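Looking After Lime Plaster in an Older House
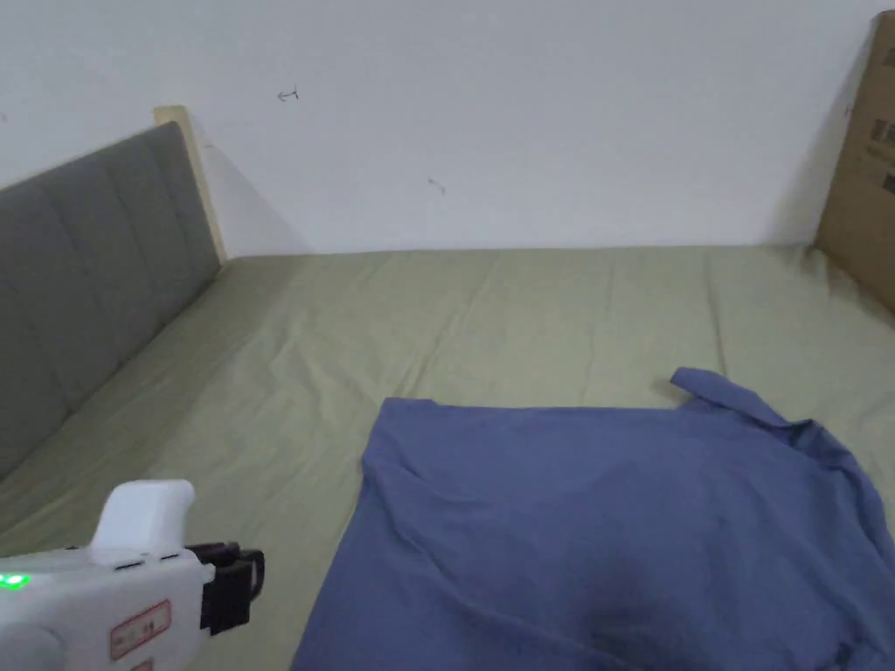
Can gypsum filler be used to patch a lime-plastered wall?

Keep it to internal partition walls and hairline cracks. On a solid external wall, gypsum holds moisture and softens, and the patch tends to come away at its edges within a few winters. Use a lime putty filler there.

Finding out what you have
Houses built before the First World War were mostly plastered in lime on brick, stone or timber laths. Scrape a spot behind a skirting board or inside a cupboard. Lime is usually off-white and crumbly, often with animal hair in it. Gypsum is smoother, and commonly pink or grey.

Hollow areas
Tap the wall with a knuckle and mark the edge of any dull-sounding patch in soft pencil. A hollow area smaller than a dinner plate can generally be left if it does not move under the palm. Ceilings are a different matter — broken nibs behind the laths need a plasterer.

Filling a deep patch
Brush out loose material and mist the edges with clean water until they stop drinking it in. Build up in coats no thicker than 7 mm. Scratch each coat before it hardens and leave it for roughly 14 days before the next. Keep heaters off and the window open a crack. If the surface dries pale within hours, mist it again.

Bartosz Tomaszewski, who replastered the back bedrooms at Dranby, adds goat hair to the first two coats only. The finish coat has none.

Paint
Limewash or clay paint will let the wall dry out. Vinyl emulsion will not. Thin the first coat of limewash to the consistency of milk, and apply four or five coats with a day between each.

Fixings
Drill at low speed with the hammer action off until the bit reaches masonry. A plug seated only in plaster will pull out, so allow for the full plaster depth — often 20 mm or more — when choosing screw length.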